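Print this page
E-mail this page

Pushing blocks around in Penelstead

October 9, 2021

I've wanted to get inside the test shop at Skirkska ever since I heard they were trying out end tools side by side, and when I finally got there I'd barely put my bag down before the lead tester handed me a pair of safety glasses and started talking. She talks fast (I filled 12 pages!) and she has strong feelings about fingers.

"Everybody wants fingers," she told me. "They come in, they look at the arm, and they ask where the fingers are. And I say, what are you going to do with them? Most of what we're testing this month is pushing."

The comparison she's running has two contenders. One is a two-finger gripper from Hameo, kept closed so that the tips work as a blunt pusher. The other is a plain round rod on a metal collar, which her team calls the Geerts, after the shop that turned it for them. Same arm, same camera, same controller. Each tool gets 500 pushes, and she had started the rod's turn in July.

I asked which one she'd bet on and she laughed. "The rod, but I'm biased, I drew it. With the closed fingers you get a flat side and a narrow side, so the wrist angle matters every time. The rod doesn't care which way it's turned."

So what's the catch? Stars, mostly. "You push a cube in the middle of a face and it goes where you'd think. You push a star and the tip slides into the notch between two points, and then you're steering it whether you meant to or not." She rather likes that, I think. The controller doesn't. Her colleague at the next desk, who writes the software, told me he spent 23 days on star notches alone and would be happy to never see one again.

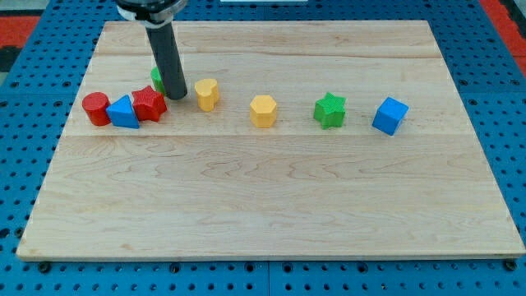

The rod over the maple board, with the tight cluster at left. Photo by the author.

Clusters are the other headache. When blocks are pressed up against each other, a push on one is a push on its neighbors, and the rod itself can hide a block from the camera. "You can back the arm off and look again," she said, "but that costs time, and I'm counting time." The closed Hameo fingers are wider, so she expects them to hide even more.

Before I left I asked whether she'd ever go back to fingers for good. "For picking up, sure, tomorrow. Put a rod on that job and you'll be there all night." Then she went off to look for a hex key, still talking, and I followed her down the hall with my notebook open.

Print this page
E-mail this page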